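Workshop › Notebooks › Packing and Storage Bench

This site uses cookies to remember your preferences. Accept | Manage settings

Entry: 10/14/23
Kept by: Bello Adeyemi
Subject: White bench, packaging survey, second session

The purpose of the session was to continue the packaging survey for the Eltullow stores. The white table was used throughout, as its plain top allows labels and edges to be compared without distraction. Colleagues are reminded that the top marks easily and that tape should not be applied directly to it.

Work began with the cream box. The storage schedule does not yet have a suitable entry for it, and it has been recorded provisionally under "rigid, pale, ribbed front". The texture of the front face is fine enough that the Baert labels may lift at the corners. A test label should be left on for a week before the full set is ordered.

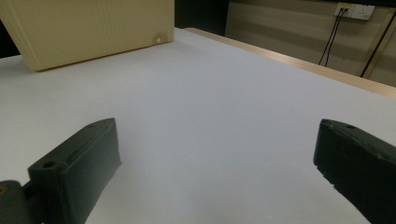

The schedule at present runs to 536 lines, of which 26 remain without a shelf position. It is proposed that the rigid items be placed first and that rolled goods follow, the latter being more difficult to stack. Kevgate has asked for the revised list before the shelving is altered, and no shelf should be moved until their reply is entered here.

Rolled goods were considered next. The blue roll in its clear wrapping was laid on its side on the table. Glossy wrapping is troublesome under the present lighting, and the barcode sticker should face upwards when a roll of this kind is put away. Existing stickers are not to be covered by our own – the Plelero reader requires a clear margin on both sides of the code.
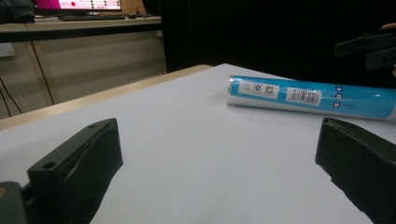

On the question of orientation, the earlier note from April recommended that rolls be stored upright. I would now advise against this where the shelf is shallow. A roll lying on its side with the end cap towards the aisle can be drawn out with one hand, provided that a stop is fitted at the front of the shelf.

The label order stands at 100 for rigid items and 100 for rolls. Both quantities are to be confirmed.

Outstanding matters:
Test label for the cream box.
Depth of the lower shelf, to be measured again.
Wording of the schedule entry for wrapped rolls, at present inconsistent between "film" and "clear wrap".

The black curtain is to remain in place until the survey is complete.

B. Adeyemi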